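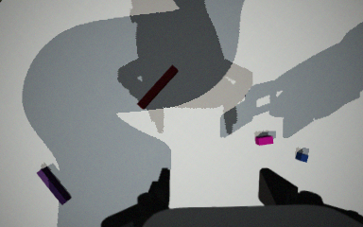 Chapter 9
Why Some Materials Give Up Their Resistance

I failed my first lab course in low-temperature physics. Well, I got a D, but my advisor, Heledd Bellis, wrote "see me" next to it in red pen, and I still count that as failing. The assignment was to cool a bit of lead wire and plot its resistance as the temperature dropped. My plot went down in a nice gentle slope and then fell straight off a cliff, so I figured a contact had come loose and I erased the last 22 points. Those were the good ones! I had thrown away a superconductor.

So let's start with the cliff. In Chapter 2 we treated a metal as a crowd of electrons bumping their way through a lattice of ions (I called it the bus station picture, and I'm sorry, but we're keeping it). Cool the metal and the ions jiggle less, so the electrons get through more easily. You'd expect the resistance to shrink and then level off at some small leftover value set by dirt and defects. Copper does just that. Lead goes along with the plan for a while, and then a little above 7 kelvin its resistance drops to zero. I mean zero, as far as anyone can measure. Start a current in a closed loop of the stuff, keep it cold, and the current keeps going.

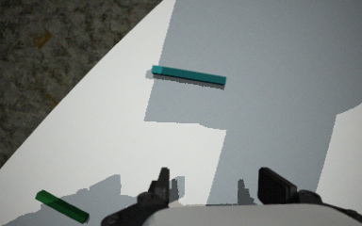
Does a superconductor stay superconducting no matter how much current you push through it?

Every superconductor has a critical current, and once you go past it the ordinary resistance comes back. The current makes its own magnetic field, and a strong enough field destroys the superconducting state even when the material is still plenty cold.

My old lab partner Aled Gronow found this out with a homemade coil at Utthorpe, where we shared a basement bench and one working pump. He turned the knob a little too fast, part of the wire went normal, it heated up, the heat spread to the wire next door, and off went the helium with a noise I can still do an impression of. That runaway is called a quench, and we'll work through one in Section 9.4.

Before that we need the electrons to pair up, which sounds wrong given that they repel each other. It sounded wrong to me too, and I spent most of one April arguing with Heledd over it. The trick is in the lattice. An electron passing by tugs the positive ions slightly toward it, and the ions are slow to swing back, so a second electron feels the extra positive charge left behind.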